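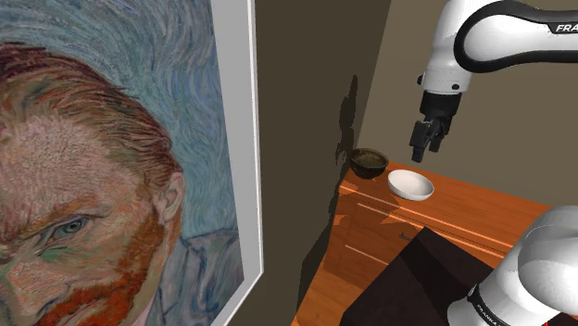

Progress report: Vullness guided relaxation recordings
To: Warrier Fund
From: Fergus Paterson, project lead
Period covered: up to the end of September

Recordings
The grant pays for nine guided relaxation recordings, to be given out free through the Grerkcombe and Batness drop-in groups. Seven are finished and have gone out to both groups. The last two are written but not recorded. One is for people who wake in the night and can't settle again, and the other is a short breathing session meant for daytime.

Craig Ogilvie has voiced everything so far. We recorded the body scan session twice. The first take was too fast in the middle section, and listeners at Batness said they were still on their shoulders when he had moved on to the knees. The new take leaves longer gaps and has replaced the old one in the set.

We dropped the background music from all of the sleep sessions after the spring feedback. The daytime ones keep a low drone, which people either like or don't notice.

Take-up
So far 46 people have signed up for the set. Most came through Grerkcombe, where the group was already meeting before the grant. Batness has been slower. The evening start there was moved to 7 p.m. and attendance has been steadier since, although it is still a small group.

We ask people to fill in a short sheet after they have used a recording for two weeks. The sheets come back in fits and starts. The comments we do have are mostly practical: the volume drops too far at the end, the opening talk is too long on a second listen, please put the counting-down part on its own. We have fixed the volume. A version without the opening talk will be made for each session once the last two are done.

Wording and safety notes
Following your comments on the interim draft, we went through the scripts and the sign-up page and took out anything that could be read as a promise of healing. The page now says that the recordings are for rest and relaxation and don't replace medical care. Each recording opens with a reminder not to listen while driving. Craig asked for the phrase "let go of old energy" to stay in the evening session, as several regulars had mentioned it. We kept it there and removed it elsewhere.

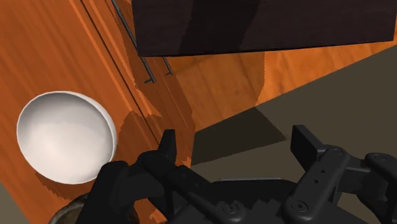 Gripper above the orange wooden surface.

Spending
Spending is within budget. Editing cost more than planned because of the second body scan take, and printing cost less – most people wanted a link and no booklet. We would like to move the leftover print money to editing and ask for your agreement to that.

Still to do
Record and edit the last two sessions.
Make the versions without the opening talk.
Collect the outstanding feedback sheets from Batness.
Send you the final scripts with the closing report.

Fergus Paterson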